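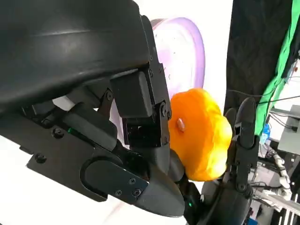 Bakker: re-zeroing every morning is a waste of time, and I said so the last time this came up. If a finger needs zeroing daily then something is slipping and you should find it.

Viteter
I'd have agreed with you before this hand. The vendor's sheet says to home it once after fitting and then leave it alone. I left it alone. By the end of the week the thumb was closing late and the two opposing fingers were doing all the holding. Fine for a block, useless for anything lumpy.

Bakker
Closing late how? Did you look at the knuckle screws or just at the plot?

Viteter
Both. Found 2 backed off on the middle finger, not by much. Nipped them up, dab of threadlock, re-zeroed, ran the pick again.
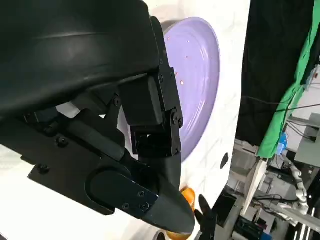
Fingertip down at the orange piece, plate behind.

Clokivow
You put threadlock on a knuckle? Hope it was the weak stuff. I had to drill one out once and I'm still cross about it.

Viteter
Weak stuff, yes. I'm not a complete animal.

Bakker
So the screws were loose, which is what I said. Zeroing was covering it up.

Viteter
Partly. I logged the offset for 6 days after doing the screws and it still wandered, less than before but it wandered. If it was only screws it should have stopped dead.

Clokivow
Tendon or gears on that one? If it's tendon, it'll creep until it has bedded in. Ours took 2000 cycles before I'd believe anything it told me.

Bakker
"Bedding in" is what people say when they don't want to open the palm.

Clokivow
I've opened the palm. There was nothing wrong in there. Have you had one of these apart, or are you going from the old pincher type?

Bakker
Pincher. But a joint is a joint.

Viteter
It's geared, so no tendon to creep. My money is on the bracket. The plate between the wrist and the thumb takes all the side load and the screws in it are tiny. I can't feel any play by hand, for what that's worth (not a lot).

Bomport
Put a dial gauge on the plate and lean on the thumb. Ten minutes and you can all stop guessing.

Viteter
Fair. Don't own one, will have to borrow. Edit 10/02/2024: borrowed one. The plate moves under load and springs back, so it's flexing and the screws are holding. That doesn't explain an offset that stays put afterwards.

Bomport
No, it doesn't. What temperature are you homing at? Cold start, or after it has run?

Viteter
Cold, always. Never thought to try it the other way.

Bakker
I'd try that before buying a thicker plate off anybody. And I still don't think you need to zero it every day.

Viteter
I'll keep doing it until I've got a number that says otherwise. Next log will be warm starts only.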